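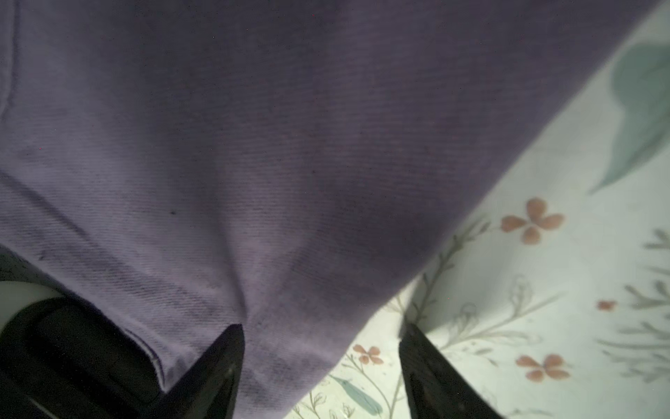

Internal rules for a two-arm cell handling household goods: what should be written down?

Asked by Gianni Marchetti, September 2023
Category: Standards and good practice

Our department has been asked to issue written rules for a bench cell in which two small arms on a common rail handle garments and luggage. The arms are operated by trained staff only. The present document, inherited from the Bedcombe site, covers guarding and emergency stops in detail and says almost nothing about the goods being handled or the condition of the work surface. I would appreciate guidance on two points. First, should soft and rigid items be governed by the same grip limits? Second, how often should the surface be inspected, and who signs for it?

2 answers

Answer 1 (accepted), by Leonardo Bortolotti

Separate limits are advisable. At Praruveck we maintain one sheet for textiles and one for hard goods, and the operator must record which sheet is in force before the arms are enabled.

For textiles, the rule concerns closing force and lift height. Cloth is to be taken by a fold, and the fingers are not to be driven down into the mat in order to reach it. Seams and hems are avoided unless the task requires them.

For hard goods, the rule concerns coordination.
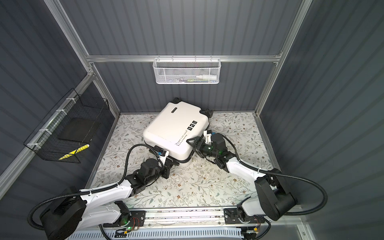

When both grippers are in contact with a rigid case, each arm can load the other through the shell. Our sheet therefore requires reduced speed for both arms whenever contact is shared, and neither may release until the item is supported by the floor or by the other arm. Wheels and handles are not approved grip points.

As to the surface, we inspect at the start of each shift and at every change from one class of goods to the other. Crumbs and other debris are removed with the arms disabled. The mat must lie flat up to the rail. Cable loops are checked at the same time through the full reach of each arm. The shift lead signs. Fingertips are replaced at 4,000 cycles or upon visible damage, whichever comes first.

None of the above replaces the risk assessment for the cell, which must be revised if the list of goods changes.

Answer 2, by user Hanness

We just use one sheet. Set it for the most delicate item and leave it there. Slow but no arguments. Cleaning is end of day.

Comment from Gianni Marchetti: Thank you both. We will adopt two sheets. Is the figure of 4,000 taken from the supplier?

Comment from Leonardo Bortolotti: No. It is our own figure, set in May after a review of the replacement log. Please establish your own.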